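Skosora Table Display Set
Section 3: Arranging artificial stems

1. Stand the vases on a flat, dry table, 10 cm apart. Leave room at one side for the loose stems.
2. Place the tall blue stems in the pink vase first. These set the height of the display.

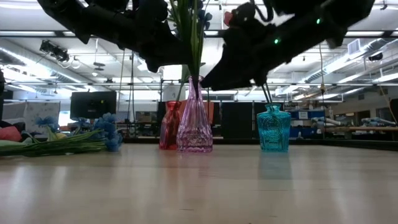

Sevel asks whether water is needed. None is - the stems are artificial, and water will mark the inside of the glass.

3. Put 2 stems in the turquoise vase. Turn the blooms so that they sit at different heights.

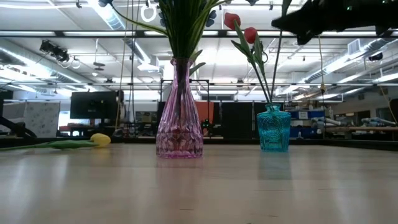 Fig. 2. Red tulips in the turquoise vase.

4. Lay out the remaining stems and separate any that have caught together.

Caution: do not pull by the bloom. Hold the stem and work the leaves free.
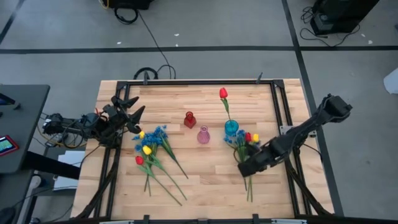

5. Choose the next stem by length. Small-necked vases take slim stems only. Do not force a stem past the neck.
6. Open out folded leaves by hand before inserting. Lower the stem upright, bare end first.

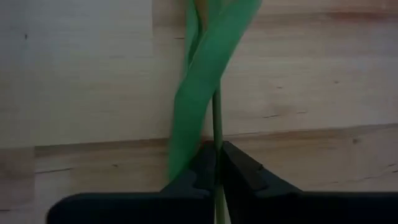 7. Let the stem rest on the base of the vase, then adjust the leaves.

Note: dust leaves monthly with a soft brush.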